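Fakel hand, pair, with wrist adaptors
Prarkbridge Demo & Loan Stock
Updated July 10, 2022

White shells, fingered, left and right. Sold as a pair or singly. £1299 each, £2781 for the pair with both adaptors and the long cables. Loan sets go out with a deposit, ask for the form.

Most people who ring us want to know one thing: will it do soft stuff. Yes, within reason. Notes below are from our own bench, on the two-arm rig, written up fast so excuse the state of them.

What we compared
Fakel against the Kobzar parallel gripper (two flat pads, cheaper, very tough) and the Lison suction cup set. Same arms, same table, same operator most of the time, Lorenz Pfister on the controls. Silvan Fuchs took over for the second afternoon and was gentler, worth knowing when you read the bits about tearing.

Thin paper and tissue
Kobzar picks up tissue fine but pinches one spot, and when both arms pull it goes straight through. Lison no good at all here, sucks the tissue into the cup. Fakel the best of the lot. Come in from both sides, fingers curled down, tips low, let the tissue bunch up a little before closing. Slow. If you close at the default speed you will tear it. We ended up at 9 percent and left it there.

Put a cloth under it. On the bare table the fingertips skate. A folded one is better than a single layer, gives the tips something to sink into.

Cloths and towels
Fakel and Kobzar about even. Kobzar quicker on an edge, Fakel better in the middle where there's no edge to grab. Corner-to-corner folding is possible with either but the Fakel needs the wrists rolled in first, otherwise the knuckles of one hand hit the other. Check your clearance before you buy two, the hands are wider than they look in the drawing.

Paper, flat
Weak point. A single sheet lying flat is hard work, all three struggle except the Lison, which lifts it first go. Slide it to the table edge and pinch from there if you have to use fingers.

Scissors
Carrying by the handles, ok. Cutting, no. Fingers don't have the travel to open the blades properly and we stopped trying. Keep them out of the way on top of a cup or in a tray, and not point-first toward the cables.

Cables
The main grumble. They loop over the wrist and need slack or the wrist fights them, but too much slack and they drag on the table or hang down in front of the body. Clip kit coming in August, free to anyone who has bought a pair from us. Until then velcro.

Life
Maker's sheet gives up to 2000 hours on the tendons before a service. We haven't run ours anywhere near that so can't comment. Finger pads wear sooner, spares in stock, easy swap, small crosshead screwdriver.

Controller
Runs from the same box as the Kobzar. Plug in, pick the hand profile, set the speed cap BEFORE you enable. The profile names are confusing, left is listed second. We have asked them to change it. 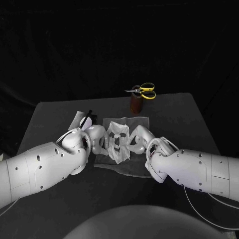 One more thing on the speed cap – it resets at power off, so write your number down and stick it to the box. Loan sets come back with the pads on please, even worn ones. Delivery is usualy quick on singles, pairs take longer becuase we test both hands together before they leave.

Related items
Kobzar parallel gripper, flat pads
Lison suction set, small cups
Finger pads for Fakel, white
Wrist adaptor, left
Wrist adaptor, right
Long cable, white
Loan terms and deposit form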